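Flatthorpe workshop notebook – December, Friday
Fastener and small parts storage, second pass
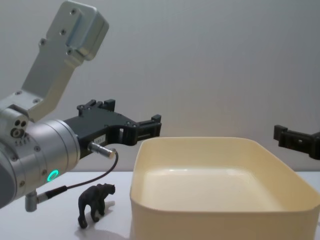
Container on the tabletop, Friday morning.

Present: Vaughn Park, Hauwa Akande until lunch, me. Vira Nazarenko joined at 2 for the labels.

Carrying on from the last entry. Purpose of the second pass is to get the mixed fasteners out of the old coffee tins and into containers that match the drawer layout, and to write down what we decide so the drawers don't drift again. The first pass only got as far as throwing out corroded stock and pulling obvious duplicates.

Starting state

Total by hand count and scale at the end of the first pass: 1,237 pieces, excluding washers. Washers are still unsorted in two bags and are not part of this entry.

The split by thread is wrong in the first pass sheet. Hauwa found that M4 and 8-32 had been tipped together at some point, most likely when the old cabinet came over from Drerville. The diameters are 4.00 mm and 4.17 mm nominal, so they cannot be separated by eye and not reliably with calipers on worn parts either. Pitch is 0.70 mm against 0.79 mm. A nut of each kind is the quickest check. We bolted one of each nut to a scrap of angle and ran every screw in by two turns. Anything that started in neither went to scrap.

Result for that tin: 403 pieces tested. M4 and 8-32 now in separate containers. Fourteen rejected, mostly with crushed first threads. Two turned out to be something else with a very fine pitch and are taped to the inside cover of this notebook until somebody recognizes them.

Sorting procedure as used

1. Tip no more than a handful at a time. Larger piles get pushed around and small screws end up under the lip of the tray.

2. Pull anything that isn't a fastener. Today that was mostly swarf, cut cable tie ends, one fuse and a quantity of grit.

3. Separate by head type first, then thread, then length. Last time we did thread first and it was slow. Head type takes no tools and divides the pile well.

4. Length by the stepped gauge, not by ruler. Countersunk heads are measured overall, all others from under the head. Write this on the gauge. Vaughn and I had been doing countersunk differently for an hour before we noticed, and the M5 set had to be gone through again.

5. Weigh the sorted batch, count ten pieces, weigh the ten, divide. Check by hand if the answer is under 50.

Scale drift: the small scale was reading 0.3 g high after an hour on the bench. Re-zeroed and moved it away from the heater vent. Batches weighed before 11 were repeated. The only one that changed was the M3 x 8 pan heads, and only by one piece.

Containers

Three sizes considered. Comments are on the ones from stock, tried with real contents in the drawers.

Small, quarter width. Right for M2 and M2.5 and for set screws. Too small to get fingers into, so the user tips it out, takes two, and tips the rest back. That is how things got mixed in the first place. Acceptable only for sizes we rarely use.

Medium, half width. Good for M3 to M5 up to 20 mm long. Hand goes in, screws come out, container stays in the drawer. This should be the default.

Large, full width. Necessary for M6 and up and for anything over 40 mm. Heavy when full. A full-width row of M8 x 50 puts enough load on the front of the drawer that the runners start to bind at two thirds extension. Filled to half depth there is no binding. Mark a fill line.

Lids. Hauwa wants lids on everything, Vaughn wants none. My view is that lids come off on the first day and are never seen again, but the set screws do need them because they roll out when the drawer is shut hard. Agreed: lids on the small size only.

Drop test on the small size with lid, bench height to floor, full of M3 set screws. Lid held on four out of five. On the fifth it opened on the corner and we spent ten minutes with the magnet. Good enough.

Dividers. The loose dividers for the medium size do not seal at the bottom. An M2 washer will pass under. M3 and up will not. No dividers for M2 or M2.5, then, one size per container.

Handling at the table

Note on height. With the container on the table and the drawer open at waist level, there is a tendency to work over the open drawer. Dropped pieces go into whatever is underneath. Shut the drawer before sorting. Sounds obvious, but I found three M5 button heads in the M3 nuts and they had come from me.

Contents should be level before the container goes back. A heap toward one end catches on the drawer frame above, and the drawer then has to be worked loose from behind. Give it one shake side to side.

Oil. Some of the black oxide stock is still carrying packing oil, which picks up grit and transfers it to the gauge. Wiped down the M6 cap screws with a dry rag and left the rest. Solvent wash is not worth it unless we see rust by spring. Stainless goes in a separate container in every size, even where quantities are small.

Labels

Vira brought the label stock from Kamard and the remainder of the older roll. Tried both on a clean container and on one that had been handled with oily fingers.

Kamard stock: sticks to both. Lifts at the corners after an hour on the oily one. Peels off clean.

Older roll: sticks to the clean one, would not hold on the oily one. Leaves residue.

Use Kamard, wipe the surface with alcohol first, round the corners with scissors. Label goes on the front face and nowhere else. A label on the lid will follow the lid to the wrong container.

Format agreed with Vira:

Line 1: thread and length
Line 2: head and drive
Line 3: material or finish
Line 4: drawer position

Inch and metric to be distinguished by text color, black for metric, red for inch. Adaeze pointed out by message that red on white is hard to read under the lamp at the far end of the room. Checked and she is right. Changed to black text for both with a solid bar along the top edge for inch. Vira will reprint the nine already done.

No quantities on labels. They were wrong within a week on the old cabinet.

Drawer layout

Metric from the top down, M2 at top, M10 at bottom. Inch in the right-hand column in the same order. Nuts directly behind the screws they fit. Washers behind the nuts once they have been sorted, so leave that row free.

Vaughn asked for a drawer for "known good but odd", meaning the captive screws, shoulder bolts and the left-hand thread items from Haverford. Drawer assigned, bottom right. Left-hand threads go in their own lidded container inside it, with the label in capitals. Nothing unsorted is to go in this drawer. The previous odd drawer became the general drawer in less than a year, and most of the contents of the tins came out of it.

Unsorted returns

The weak point of the whole arrangement. At the end of a job there is a handful of mixed screws and no time. If there is no place for them they go in the nearest container, whatever it holds.

Proposal: one open container on the table, marked RETURNS, emptied every week. If it is more than half full on the day, the sort happens before anything else. Fatima has used this arrangement in the Drerville stores and says the failure is always that the container is too large. A large one takes a month to fill and then it is an afternoon of work. Medium size, then, and no second one.

Trial starts Monday morning. Hauwa has the first two weeks, then me.

Time

Sorting, three people, 3 h 20 min
Rework on M5 countersunk, 35 min
Weighing and repeat weighing, 50 min
Container and drawer trials, 1 h
Labels, 1 h 15 min, not finished

The rework was avoidable. The nut test was slow but I don't see a faster way with stock in that condition. Vaughn thinks a tapped plate with a row of holes would be quicker than nuts on angle. He will make one from the offcut under the mill, 2-56 up to 1/4-20 on one edge and M2 to M6 on the other. Chamfer the holes well or they will do to good screws what somebody has already done to the rejects.

Open items

Washers, two bags, all sizes mixed. Sieve set would help. Ask Adaeze if the one in the materials cupboard can be borrowed and whether it goes below 5 mm.

Reprint nine inch labels, print the rest. Vira.

Thread plate. Vaughn.

Fill line on the large containers, paint pen, inside face. Me.

Write the countersunk rule on the length gauge. Done 16:10.

Scale needs a permanent position away from the vent. Shelf by the door is level but the door moves it. Try the granite offcut under the scale next time.

M4 x 12 pan heads are down to a few and are the size we use most. Order with the next batch, plain zinc. Do not order 8-32 until the existing ones have been used up.

The two unidentified screws: major diameter measures 4.5 mm on both, pitch gauge closest at 0.5 mm. Slotted cheese head, brass. Vaughn suggests optical mounts. Leave them taped in.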